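Bulbridge community kitchen reopens after sink repairs

Last updated: Friday, April 14, 2023

The shared kitchen at the Bulbridge hall is open again after being closed for 10 days for work on its sinks and drains. Groups that had bookings during the closure have been offered new times.

The work was done by Ondent, a local plumbing firm. A slow leak had been getting into the cupboard below the wash-up area, and the floor of the cupboard had to be replaced along with two lengths of pipe. The bill came to $2,488, paid from the hall's repair fund.

The stainless steel was kept. Replacing it would have meant closing the kitchen for longer, and the plumbers found nothing wrong with the metal itself. It shows its age – there are scuffs and smudges in the brushed finish and a thin white scratch – but the hall says marks of that kind do not affect its use.

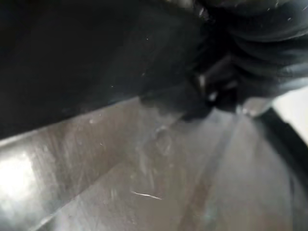

New rules for washing up

Users are now asked to wipe down the steel at the end of each session and leave no standing water on it. Scouring pads should not be used. Soft cloths and a mild cleaner are kept on the shelf by the door.

Food scraps go in the bin before anything is rinsed. Grease should be poured into the lidded can – never down the drain.

The Leka lunch club was the first group back in, and the Jeris baking class returns next week. Evening bookings are limited to three hours for now. The hall plans to check the pipes again in August, when the kitchen is normally quiet.

Bookings can be made at the hall office.

3 comments
10 shares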